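# 一个人学爱沙尼亚语的第二年

2024-11-08

九月的时候我把爱沙尼亚语的课停了，改成自己学。这篇记一下这一年多是怎么过来的，主要给自己看，也有两个朋友问过我用什么教材，一并写在这里。 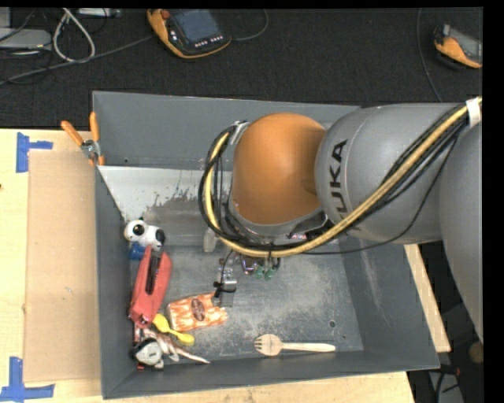 先说为什么停课。课是网上的小班，老师叫 Merike Siliņa，教得很认真，问题在我这边。上课时间是晚上，我下班到家常常已经开始十几分钟了，饭也没吃，前半节课基本是在听别人说话。她布置的作业我大多在上课前一个小时才动笔，写得潦草，她还一句一句改。后来我觉得这样对她不公平，自己也没有长进，就写了封邮件说先停一段时间。她回信很短，说随时可以回来，附了一份没讲完的讲义。

停课以后头三个星期我什么都没学。第四个星期才重新把书拿出来。

## 教材

我用过三种。

第一种是 Kiiskinen 的入门课本，红皮，语法讲得慢，一课只讲一个点，练习很多。缺点是课文陈旧，第二课还在教怎么寄电报。我用它学完了名词的前几个格，之后就翻得少了。

第二种是 Irnon，手机上的背词程序。免费版每天有次数限制，我买了年费。它的词表按频率排，一共 3000 个词，我现在背到 2000 出头。前 1000 个进展很快，后面越来越慢，有些词见过十几遍还是不认识，尤其是那些只差一个元音长度的。程序里的发音是真人录的，这点很好，但是例句太少，很多词我只会单独认，放进句子里变了格就认不出来。

第三种是一本旧的分级读物，Zambridge 出的，在二手书网站上买的，书脊裂了，用透明胶粘过。薄薄的一本，24 篇小故事，讲的都是很小的事：去邻居家借梯子，在车站等人，奶奶丢了眼镜。我最喜欢这本。每篇后面有词汇表，但我一般先不看，读完一遍再去对。

如果只能留一种，我留读物。

## 格

学过这门语言的人都会抱怨格多，十四个。我开始也怕这个，学下来倒觉得大部分格不难，后缀是固定的，意思也清楚，在里面、从里面出来、到里面去，一组一组地记就行。可以把它们当成长在词尾的介词。

难的是前三个：主格、属格、部分格。后面十一个格基本都从属格变出来，所以属格记错了，后面全错。而属格和部分格怎么变，很大程度上要一个词一个词地背。比如“房间”是 tuba，属格 toa，部分格 tuba；“书”是 raamat，属格 raamatu，部分格 raamatut。我现在背生词都写三个形式，写在本子的一行里，中间用逗号隔开。Merike 从第一节课就要求我们这样写，我当时嫌麻烦，只写主格，结果停课以后把前面几百个词重新补了一遍。

什么时候用部分格做宾语，我到现在也没完全弄明白。否定句里一定用，这个清楚。动作没有完成的时候用，这个大致也清楚。可是有些动词不管完成没完成都要用部分格，“爱”是这样，“等”也是这样。只能碰到一个记一个。

中文没有这些东西，所以我读的时候总想跳过词尾，看个词干猜意思。读故事这样还能混过去，自己写句子就不行了。

## 长短音

爱沙尼亚语的音有三种长度，短、长、超长。短和长在拼写上能看出来，长和超长很多时候写法一样，只能靠听。linna 这个词，读长音是“城市的”，读超长音是“到城市里去”。我听不出来，录下来放慢了听，还是听不出来。

我试过一段时间每天跟读二十分钟，用的是广播新闻的录音。跟读对语调有帮助，对分辨长度帮助不大。后来换成听写，一句话反复听，写下来再对文稿。听写很累，十分钟就想停，不过错在哪里一目了然。我的错误集中在双辅音上，kk 写成 k，tt 写成 t，几乎每句都有。

õ 这个音倒没有给我添什么麻烦。说英语的同学觉得它难，我拿汉语里“鹅”的音去靠，嘴形稍微收一点，Merike 说可以了。

## 现在每天怎么安排

早上在地铁上背词，从 Tomska 站上车，到公司要换一次车，第一段有座位，背词；第二段人多，只听。晚上吃完饭读一篇故事，或者半篇。周末写一小段东西，200 个词左右的目标定过，太多了，后来改成写满半页纸就算。

写的内容没有什么讲究，买了什么菜，楼下的树叶子掉光了，同事请假我替了他的班。写完放一天再看，自己能发现一些错。剩下的错没有人改，就留在那里。这是自学最大的缺点，我知道。

本子已经用到第二本。第一本前面是课堂笔记，字很乱，中间夹着别的事情，电话号码、要买的灯泡型号。第二本开始我规定只写爱沙尼亚语，页边留三指宽，以后补三个形式用。执行得还可以。

## 听和看

动画片我看得不多。儿童动画里的人说话又快又尖，我反而听不懂。天气预报最适合我，词汇就那么些，风、雨、局部、夜间、海岸，每天重复。听了一个多月以后，有一天我在厨房洗碗，手机里放着预报，忽然发现自己整段都听下来了，南边有雨夹雪，岛上风大。那天挺高兴的。

歌也听一些，主要是合唱。歌词拉得长，格尾都唱得很清楚，适合边听边看文本。

## 有没有用

家里人问过几次学这个做什么用。没有什么用。我没有去过爱沙尼亚，工作上也碰不到。最早是因为在图书馆看到一本翻译过来的小说，后记里译者讲了几页怎么处理原文的将来时，说这门语言没有专门的将来时，明天去和现在去用的是同一个动词形式，靠上下文分辨。中文也差不多是这样，我觉得亲切，就去查了一下，然后报了班。

那本小说的原文我现在还读不了。试过第一页，一个小时查了三十几个词，查完了句子还是连不起来。先放着，等读物里的故事都读完再试一次。

冬天打算给 Merike 写封信，问问还有没有早一点的班。如果有，我想从中级重新跟起，讲义上没讲完的那部分是动词的间接式，我自己看了两遍，例句能懂，不会用。

另外，我在找一本带音频的爱沙尼亚语词典，纸质的也行，知道哪里有的请留言。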